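Good news if you catch the ferry from Drotport - the winter timetable is staying put until March! I rang the Stallo office this morning and they told me all four early sailings to Musten are safe, which I'm very pleased about (I'm on the 6.40 most days).
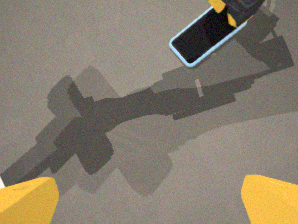 How many people used the early boats last month?

The office counted 2,851 passengers, up from 2,246 in November.

Tickets stay at the old price too, and the Semwal stop is back on the evening run. I'll post the new leaflet once I get hold of one.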